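Zultwood Wardrobe System
Set-up and Use Guide
Section 4: Sorting and folding before you load the shelves

Fit the shelves and rails (Section 3) before you start this section. The clothes should be clean and fully dry. Damp fabric left on a closed shelf will smell within a day or two and may mark the board underneath.

You will need:
A bed or large table, cleared
The Dondik folding board (supplied with the three-shelf and five-shelf kits)
A lint brush
Two bags or boxes for items you do not want to keep

Allow one evening for a single wardrobe. If two people share the wardrobe, sort one person's clothes at a time.

4.1 Preparing the surface

1. Make the bed with a flat sheet and pull it tight at the corners. Remove the pillows and any throws.

2. Choose a pale sheet if most of your clothes are dark, and a dark one if most of them are pale. It is much easier to find the hem and the sleeves.

3. Brush the sheet down. Lint on the sheet will transfer to black and navy fabrics.

4. Bring the clothes to the bed in small loads. Do not tip out the whole wardrobe at once.
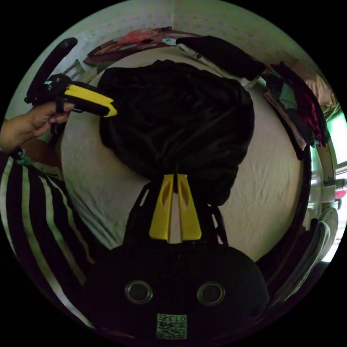

Slippery and slightly shiny fabrics should be dealt with first, while there is still plenty of free space. They slide off a full bed and they will not hold up a stack. A black garment on a cream sheet, bunched up as it came, has to be opened out fully before you can tell the front from the back, so take hold of it by the shoulders or waistband and lift. Shake it once, downwards, and lay it flat. If it creases again straight away, it belongs on the hanging rail and does not need folding.

Note: The hanging rail is 1,010 mm wide in the standard unit. Leave a hand's width free at one end so that hangers can be moved along.

4.2 Sorting

5. Make one pile for each shelf you intend to use. Most people need a pile for tops, one for trousers and skirts, and one for knitwear.

6. Put underwear and socks to one side. These go in the Ismail drawer insert (Section 6).

7. Check pockets. Fasten zips and the top button of shirts.

8. Look for small items caught up in larger ones. Scarves, vests and single socks are easily missed in a bundle of dark cloth – open each bundle by hand and run your fingers along the folds. Large pieces can be draped over the edge of the surface while you do this. A bit of dark red showing in the folds of something black, for instance, should be pulled out and looked at before the black piece is folded.

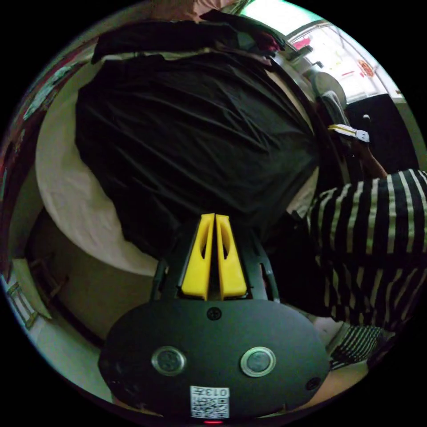 9. Set aside anything that needs mending. Do not load it on the shelves. Repairs that go back into the wardrobe tend to stay there.

10. Fold everything you are keeping, as described in 4.3.

Caution: New dark red, navy and black items can lose colour for the first few washes. Do not place them directly against white or pale pink clothes if there is any dampness in the fabric.

4.3 Folding

The folded width for all Surkinari shelves is the width of the Dondik board. If you have lost the board, cut a piece of stiff card 38 cm long and 24 cm wide and use that.

11. Lay the garment face down and smooth it outwards from the middle with the flat of your hand.

12. Place the board in the centre, with the top edge level with the collar.

13. Fold one side over the board, then the sleeve back on itself. Repeat on the other side.

14. Slide the board out from the bottom. Fold the lower edge up to the collar, once for knitwear and twice for thin tops.

15. Place the folded garment on its stack with the rounded fold facing you. All the folds in a stack should face the same way.

Build the stacks at the far side of the bed and keep the unfolded clothes near you. Heavier pieces go at the bottom. Colour makes no difference to the shelf, though some people like to run from dark to light, and it does help when two stacks look much alike in a poorly lit room.

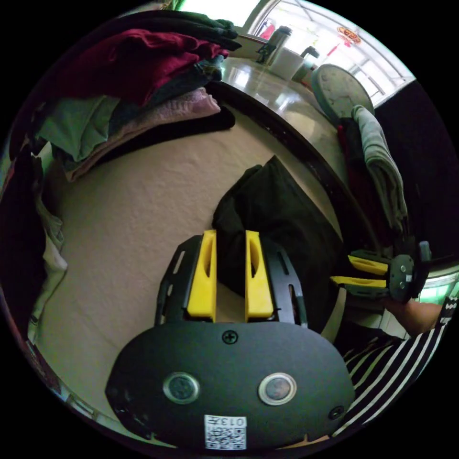

Stop adding to a stack when it begins to lean. For T-shirts this is usually around 188 mm, which leaves enough room under the next shelf to get your fingers in. Knitwear will go a little higher and then settle overnight – check it in the morning and straighten the front edge if it has slipped.

If the bottom item in a stack has begun to work its way out, take the whole stack apart. Pushing the edge back in only moves the crease further inside.

4.4 Moving stacks to the wardrobe

16. Slide both hands under the stack, palms up, with your thumbs on the top item.

17. Carry one stack at a time. Place it at the back of the shelf first, then draw it forward until the folds are level with the shelf edge.

18. Fill the lowest shelf before the upper ones.

Caution: The full-height unit stands 2,000 mm tall and must be fixed to the wall before any shelf is loaded. See Section 3.6. Do not stand on the bed to reach the top shelf.

19. Put the folding board in the slot on the inside of the left-hand door.

For seasonal storage and the use of vacuum bags, go to Section 5.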